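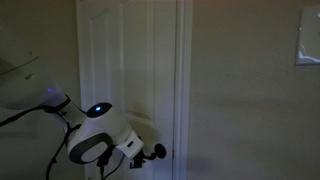

White paneled door, plain beige wall, lights down low. I love this look so much!

Okay, small thread on doors, which I did not expect to care about this much - but here we are, two weekends deep.

Flat doors are fine. Paneled ones do something lovely in dim light, when all the whites go gray and creamy. Our back hall at Kalitach gets like that by late afternoon and I keep stopping to look (with my coffee, like a person in a museum).

Yaowalak Khamphan talked me into leaving the walls beige. I wanted green! She was so right. Beige next to off-white is calm and warm and I'm a convert.

Painting tip I picked up from her: do the panels first, then the flat parts around them, and use a small brush in the corners. Took me 84 minutes for one side, drips included.

Next up is the closet door, same white. If you've got an old paneled door hiding in the garage, please go get it out - and show me!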